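Lindlow G2 Hand-Held Gripper

Sold by Skudis. Ships in 2 working days.

The Lindlow G2 is a hand-held parallel gripper for recording manipulation work without a robot on site. The operator holds the tool, does the task, and the camera on the tool records it from the gripper's side. The same jaws bolt onto the Lindlow arm flange, so what you collect by hand carries over to the arm with no change of fingertip.

The jaws are driven by a linkage and stay parallel through the full stroke. Linkage arms and jaws are matte black plastic, and the pivot holes are rimmed in brass. Earlier units had bare holes, which wore oval in heavy use. If you own one of those, the brass rims can be ordered as a kit and pressed in with a bench vise.

Soft goods are where most customers put the G2 to work. Gloves, socks and small towels need a flat jaw face that holds thin fabric without bunching it up, and the G2 faces are plain and flat for that reason. Set the grip stop before you start on a new material. Two turns out from closed is a good first setting for knit or woven gloves.
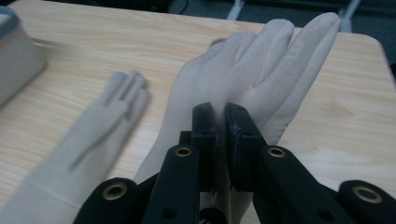 G2 jaws closed on a white glove, with a second glove to the left.

Jaw tips are a wear part. Expect the edges to scuff and pick up color from whatever you handle. Snædís Stougaard in our service shop suggests changing them as a pair. Wipe them down with a damp cloth and keep solvents away from the linkage.

Specifications
Stroke: 56 mm
Recording time per charge: 300 minutes
Jaw tips: replaceable, sold in pairs

In the box
Gripper, camera mount, one spare pair of jaw tips, hex key, charging cable

Returns are accepted within 30 days if the tips are unused. For volume orders or a loan unit, write to Hollis Quintanilla at the Skudis sales desk.

Page updated December 2022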